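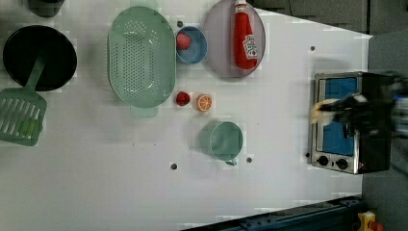
# Plonance Kitchen Tabletop Set

Plonance is a collection of recorded manipulation episodes prepared at the Drismont site in Bustumbridge. It supports the training and evaluation of robot arms on kitchen handling tasks carried out with toy and small household items. This card describes the contents, the working arrangements under which the episodes are recorded, and the effect of the program on the staff of the site.

## Contents

| Field | Value |
|---|---|
| Station | Single white tabletop, overhead view |
| Items | Toy foods, cookware, dishes, small toaster oven |
| Episode length | Up to 60 seconds |
| Operators per shift | 2 |
| Task families | 12 |
| Maintainer | Montri Kamolrat |

Task families include opening and closing the oven door, moving toy food between a bowl and a plate, placing a utensil in a pan, and clearing the table. Layouts are changed between episodes. Items may overlap, lie on their sides, or rest partly outside the overhead view, and users should expect this in training and in evaluation.

## How the work is done

Before the program began, the site's technicians tested kitchen goods by hand, repeating the same door, lid, and handle motions through a full shift. The arm now performs most of the repeated motions. Technicians set the table, start each episode, watch the motion, and record the result.

Each operator completes the Intarasuk training module before working at the station alone. The module covers safe approach distance, the stop procedure, and the labeling rules in `LABELS.md`. Operators may stop an episode at any time without giving a reason, and stopped episodes are kept under the label `halted`.

## Effect on staff

Positions at the station were filled from the existing test team. In a review held in January, technicians reported less wrist strain and more time spent on written work. Several also reported that long periods of watching were tiring in a different way – the shift schedule was changed as a result, and operators now trade duties every 2 hours.

Labeling requires judgment that was not part of the earlier job. Job descriptions and pay grades were revised to include it. Requests for further changes go to the shift lead and are answered in writing.

Episode counts are not used to assess individual performance. Operator names are removed from the files before release.

## Known limitations

- Toy items differ from real food in weight, surface, and stiffness. Results should not be applied to food service without further testing.
- Motion blur is present when the arm moves quickly.
- Reflections on metal and glass surfaces may affect depth estimates.
- The overhead view does not always show whether the gripper has made contact. Labels for contact rely on the operator's notes.
- The 8 earliest sessions used a previous version of the labeling rules and are stored in `legacy/`.

## Use and maintenance

The set may be used for research and internal product testing. It may not be used to estimate staffing levels or to set work rates for human employees.

Corrections should be submitted through the issue tracker with the episode number and the label in question. Montri Kamolrat reviews submissions monthly – accepted corrections appear in `CHANGELOG.md` with the next release.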